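Old office PCs get stripped down at Flotwood

I stopped by the Flotwood repair room this month and came home with dusty sleeves and a real urge to open up my own computer! Rebecca Valentini and her crew have 60 retired desktops to get through before December.
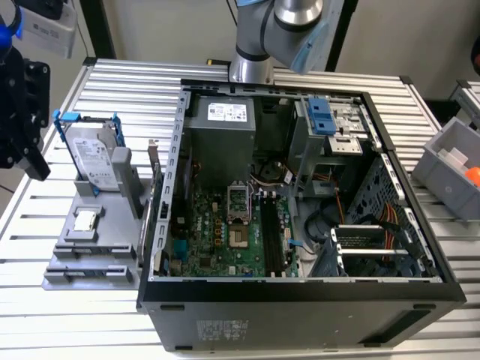 A desktop tower with its side panel off and its CPU socket empty.

Memory and processors get sorted first – then the bare cases go back on the shelf for testing. Drop-offs are open until 8 p.m., and yes, they'll take your tangled cables too.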